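首页 > 桌子 > 工作桌 > Palacios 围边桌

Palacios 围边桌(哑光白)

品牌:Lekar
系列:Palacios
桌腿:Trodex 可调脚垫款
颜色:哑光白
发货地:Cerkmont 仓
状态:有货

Palacios 围边桌是一张白色桌面、带凸起围边的单人桌。桌面是一整块平面,没有抽屉,没有走线孔,也没有分格。适合做手工、分拣小零件、给小件物品拍照,也可以当孩子的游戏桌或者普通书桌。

桌面和桌腿分开包装,一个订单发两件,有时不会同一天到,请两件都收到以后再开始安装。

主要尺寸

桌面长:1,018 毫米
桌面宽:556 毫米
围边高出桌面:19 毫米
成品高度(脚垫拧到最低):733 毫米

以上长宽为外沿尺寸,包含围边。摆放收纳盒、切割垫之类的物品时,请按内侧尺寸计算,内侧比外沿略小。需要把桌子放进柜子之间或者凹位里的顾客,请在外沿尺寸以外再留一点余量,方便把桌子推进去和拉出来。

高度以脚垫拧到最低为准。脚垫主要用来找平,不建议当作升高桌子的办法使用。需要升降功能的,请看本店升降桌分类。

桌面

表面为哑光白,不是高光烤漆。灯光直接照上去不会有明显的反光点,白天靠窗使用也不晃眼。哑光表面会保留物体的影子,影子边缘比较柔和,从底部往外慢慢变淡。喜欢完全没有影子的白底效果的顾客,需要自己加补光,单靠桌面做不到。

白色在不同光线下看起来会有差别。暖光灯下偏黄,阴天靠窗时偏灰。我们按同一个色号生产,但不同批次之间允许有轻微色差,如果打算买两张拼在一起用,请放在同一个订单里,并在备注里写“同批”,仓库会尽量从同一批里挑。

桌面没有花纹和印字。浅色物品放上去对比度不高,深色物品会比较清楚。分拣白色或透明零件的,建议另外铺一张深色垫子。

围边

围边凸起在桌面边上,作用是挡住会滚的东西。珠子、螺丝、笔、圆形积木碰到围边会停下来,比平边桌省事。高度是取中定下来的:再低一些,大一点的圆形物品容易翻过去;再高一些,手腕搭在桌边会觉得硌。

围边内侧与桌面相接的地方容易积灰,擦桌子的时候顺着边走一遍就行。长时间写字、打字的顾客,建议在手腕位置放一条软垫。习惯把前臂完全平放在桌沿外面的人,这张桌子不一定合适,请考虑同系列的平边款。

颜色和投影的实际效果可以看下图,白色桌面上叠着三个奶油色的圆块,位置靠近围边。圆块边缘圆润,和桌面的白色放在一起能看出差别,影子朝左下方散开。

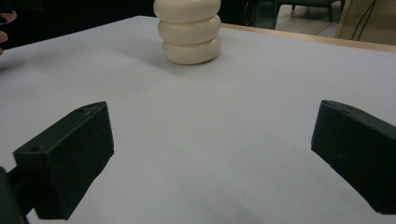

桌腿与脚垫

桌腿使用 Trodex 四腿结构,左右两组,前后各一条。每条腿底部有一个可调脚垫,顺时针拧进去变低,逆时针拧出来变高。地面不平时,先把桌子放到最终位置,再调脚垫。调完以后用手按一下四个角,不晃就可以。

桌腿与 Palacios 系列的平边款通用。已经有平边款桌腿的顾客可以单独购买围边桌面,孔位一致,不需要重新打孔。旧款斜腿不通用,下单前请看一下桌面底部的孔位图,拿不准的话把底部拍照发给客服核对。

脚垫接触地面的一面是软的,在木地板上短距离挪动不容易留印。长距离搬动请两个人抬,不要拖。拖动时桌腿受侧向力,连接螺丝会松。

包装内有什么

第一件:桌面一块,护角四个。
第二件:左腿组一组,右腿组一组,后横梁一根,可调脚垫四个,螺丝包一袋,内六角扳手一把,安装说明一张。

螺丝包里多放了两颗短螺丝作备用,装完有剩余是正常的。长螺丝没有备用,如果少了请联系客服补寄。

桌上摆放物品、坐椅、台灯和垫子均不包含在内。

安装步骤

安装一般一个人可以完成,翻转桌子的时候最好有第二个人帮忙。请准备一块比桌面大的软毯或者拆开的纸箱。

1. 把软毯铺在地上,桌面正面朝下放好。围边会先接触软毯,所以毯子要铺平,下面不要有螺丝或其他硬物。
2. 把左腿组放到桌面底部左侧的孔位上,用短螺丝固定,先拧到一半。
3. 右腿组同样处理。
4. 装后横梁,用长螺丝穿过腿组,两边都拧到一半。
5. 检查横梁与桌面后沿平行,然后把所有螺丝依次拧紧。
6. 装上四个脚垫,全部拧到最低。
7. 两个人各扶一侧,把桌子翻过来。不要抓着围边提,请托住桌面底部。
8. 放到位置上,调脚垫找平。

不要使用电动螺丝刀拧最后几圈。孔位是预埋螺母,力量过大会把螺母带出来,这种情况不在保修范围内。使用两周以后请再紧一次螺丝。

日常清洁

平时用微湿的软布擦,再用干布擦一遍。桌面有颜料或者笔印,用中性清洁剂稀释后擦拭,先在不显眼的角落试一下。

不要用钢丝球、去污粉、魔术海绵反复擦同一个位置。哑光表面磨久了会发亮,亮斑没有办法恢复。油性记号笔的痕迹要尽快处理,隔夜以后可能擦不干净。

有水洒在桌面上,请马上擦掉,尤其是围边内侧。围边会拦住滚动的东西,也会拦住水,水不会自己从桌边流下去。

热锅、热水壶、胶枪请放在隔热垫上。裁纸请用切割垫,刀直接划在桌面上会留下痕迹。

使用环境

请放在室内使用。阳台、车库以及长期阳光直射的位置不建议摆放,白色表面长期暴晒会变黄。距离暖气片请留出一段空隙。

桌子不能站人,不能坐人。请不要让孩子攀爬围边。在桌边安装夹具(例如夹式台灯、显示器支架)之前,请先确认夹具开口能跨过围边。大部分夹式台灯可以装,夹口浅的装不上。显示器支架的底板需要压在平面上,围边款不推荐使用,请选平边款。

常见疑问

能不能把围边拆掉?
不能。围边和桌面是一体的,没有可以拆卸的款式。

两张桌子能不能并排?
可以并排,桌面之间会隔着两道围边,不能形成一整块连续平面。需要连续平面的请选平边款。

能不能定做其他长度?
目前不接受定做。Palacios 围边款只有这一个尺寸。

有没有别的颜色?
现在只有哑光白。浅灰色计划六月上架,上架以后会在本页增加选项,不另开页面。

键盘放得下吗?
全尺寸键盘加鼠标可以放下。桌面进深不大,显示器请选底座小的,或者把显示器放在一侧。

桌面底下能不能装抽屉?
后横梁前面有空间,可以粘贴轻型的抽屉盒。不要在桌面底部另外打孔。打过孔的桌面不支持退货。

有气味吗?
刚拆包装会有一点纸箱和包装泡沫的气味,放在通风处晾一晾再用。

配送与签收

现货从 Cerkmont 仓发出。每天下午三点以前付款的订单当天出库,三点以后的第二天出库。桌面按大件配送,送货前会电话联系。没有电梯的楼房可以送上楼,是否收取搬运费以当地配送点为准,请在下单时写清楼层。

签收时请先看外箱四角。箱角有明显压痕的,请当着配送人员的面打开,检查围边转角有没有磕碰。发现问题请拍外箱、护角和损坏位置,在收货后三天内发给客服,我们补发桌面或者退款,由顾客选择。

退换与保修

未安装、包装完整的商品,收货后十四天内可以退货。已经安装但没有使用痕迹的,可以换货,需要顾客自己拆开并重新装箱,所以请先不要扔掉护角和纸箱。

桌腿和连接件保修两年,桌面保修一年。划痕、烫痕、水泡、日晒变色以及自行打孔造成的问题不在保修范围内。保修期以外可以单独购买脚垫、螺丝包和后横梁,在配件分类里搜索 Trodex 即可找到。

同系列商品

Palacios 平边桌
Palacios 围边桌面(不含桌腿)
Trodex 四腿组
Trodex 可调脚垫(四个装)
Lekar 深色桌垫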